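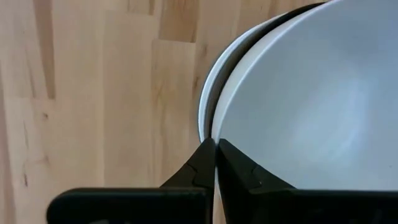 Stimesari Opens Equipment Planning Program for Small Kitchens and Caterers

JANSIDE, 27 June 2018 - Stimesari, which supplies robot arms and grippers to food service businesses, has opened a planning program for kitchens that want to budget for automation before they order it. The program is open to contract caterers, school kitchens and hotel groups, and takes in dish handling, bowl sorting and tray loading.

Under the program, a customer sends in a list of the items its staff handle most often, with the hours spent on each. Stimesari then prepares a written plan covering the arm, the gripper fingers, mounting, training and spare parts. Each plan shows the purchase cost and the yearly running cost on separate lines, so that a kitchen can put them in the right budgets.

"Most of the calls we get start with the price of the arm," said Miroslava Havlíček, head of customer planning at Stimesari. "The arm is one line. Fingers wear, staff need time to learn the controls, and somebody has to decide where the thing will stand. We would like buyers to see those costs at the start."

Bowls and other stacked tableware get their own section in the plan. A parallel gripper can hold a white bowl by its rim, but bowls kept one inside another leave little room for the fingertips, and the shape of the rim matters as much as the weight. Customers are asked to send samples of every bowl they use, including older patterns still in service. Finger sets are quoted after the samples have been tried.

The first customer to complete a plan is Benjelloun, a contract caterer that runs 38 kitchens from its office in Jodside. The company had set money aside for equipment in each kitchen. After going through the plan it chose to begin with 2 sites and hold the rest of the budget until it has its own figures on hours and breakages.

"We had a number in the budget and not much behind it," said Faraji Muli, operations manager at Benjelloun. "Now I can tell our finance people what we are buying in the first year and what we are putting off. Some of our kitchens are too tight for an arm of any kind, and it was useful to find that out on paper."

Plans cost $1000 per site. The fee is taken off the order if the customer buys within 12 months. Stimesari has room for 70 sites in the first round and will take requests in the order they arrive. Leasing terms can be included in a plan on request, as can a quote for used arms with new fingers.

Site visits in the Janside area will be handled by Vlastimil Šimek. Customers elsewhere can send floor drawings and counter heights with their samples.

Requests for a plan, and questions from the press, should be addressed to Ľubomír Oravec at the Stimesari office in Janside.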